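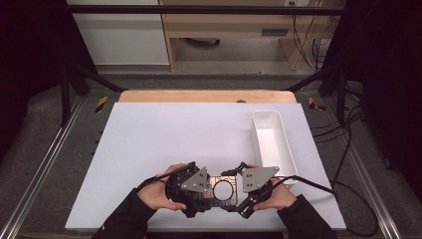

Big white board finds a home at Melis workshop

25/06/2018

Well, the new work surface is in and I'm a bit in love with it. The big white board now covers most of our old bench at Melis, with soft rounded corners and a matte finish that's easy on the eyes. I've already claimed the long white tray for my odds and ends — sorry, Ilse! Ilse Brinkmann found the board for us and wants 4 more by October. Come in and try it, but please leave your coffee on the windowsill.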